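My aunt's fencing club in Utley met above a carpet shop, and the spring I turned nineteen she decided I was going to run it (she'd gone off to Clarkivach to be in love, which I couldn't argue with). I had never held a foil. I told everyone I was "more of a theory person" and they believed me for 7 weeks!

April was the regional meet, 50 dollars a head to enter, and I'd collected $357 in a coffee can, a number that still makes no sense to me. 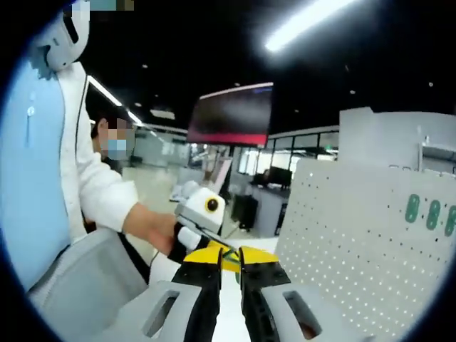 *White jacket, dark slot, no idea who.*

So there I was at six in the morning with the can under my arm, planning to confess. I'd practiced it in the car – two versions, one with crying. Then old Lysenko came up the stairs, saluted me like I was a queen, and asked what I thought of his parry.

I said it was late. I say that about everything – buses, rent, me. He went completely pale and thanked me.

By noon people I'd never met were lining up to hear they were late. I told a girl from Lekia she was early, just for a change, and she hugged me so hard I dropped the can.

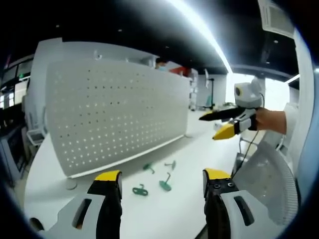

Jacinto Tovar told me, over bad coffee, that he'd known since the first week, and that my aunt couldn't fence either. She'd learned everything she said from a library book, he said, and she'd never even finished it.

I called her that night. She picked up on the second ring and asked how much was in the can.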